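Plerkow block set, sorting day
2022-06-18

Quick gallery, more when I get time. Cleared a bit of the shelf and got the toys and odd bits out on the white board for a look before they go back in the Cultgate tins. Bought the lot in March, 100 for everything, no list with it. Still working out what belongs to what. 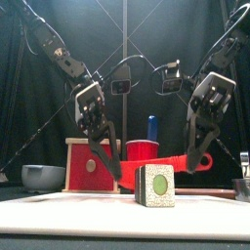
Verville pieces are the ones I was after, the rest came along in the same box. Half of it is probaly from other sets. Went for the white board again, smudges and all, becuase the colors stand out so well on it with the black curtain behind. The red tool is a puzzle. Not in the Jabłońska leaflet, and I've been through that twice, all 11 pages. If you know the set it goes with, write to me.

Next one is closer in. Greens are my favorite of the whole lot, nice deep color, and the hardest to find spares for. 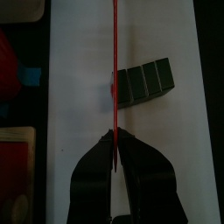

Green block, three pale grooves, with the thin red rod in front.

Still to do: the small parts, and a proper label for each tin. Offers for swaps welcome, no postage over 2,000 g please. Will add the yellow set when it's cleaned up.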